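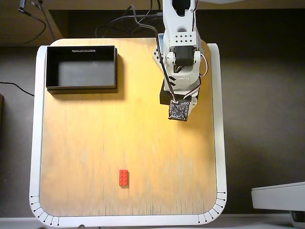

An open tray on a light wooden tabletop.

Junk drawer
2019-06-14
By Ilze Rimkutė
2 min read

A junk drawer is a drawer, box or tray in which a household keeps the things it has no other place for. It is most often found in the kitchen, near the phone or where the phone used to be. Typical contents are dead batteries, live batteries, string, takeout menus and keys to locks that left with a previous owner.

The term is American, though the habit is not. Sadao Hirose, whose survey of 200 homes in the town of Kekine remains the main work on the subject, logged 289 kinds of object and gave up on a further group he filed as "bits." Most owners claimed to know what was in the drawer. Few did well when asked.
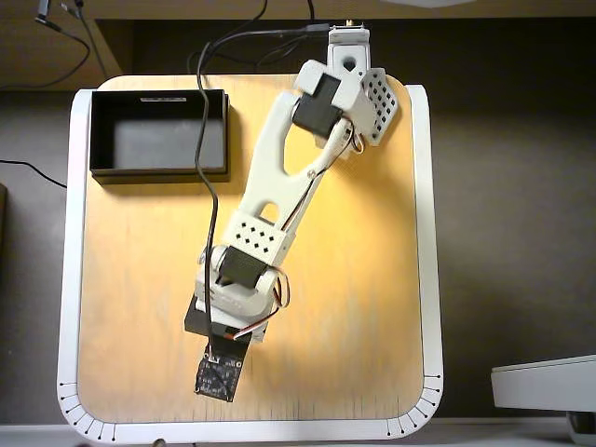
Tabletop with an open box, upper left.

Open trays are sometimes used instead, on the theory that visible clutter gets cleared sooner. Hirose found no sign of this. Drawer dividers, sold in Kekine under the Tevow name, fared slightly better - they were usually found in the drawer, still wrapped.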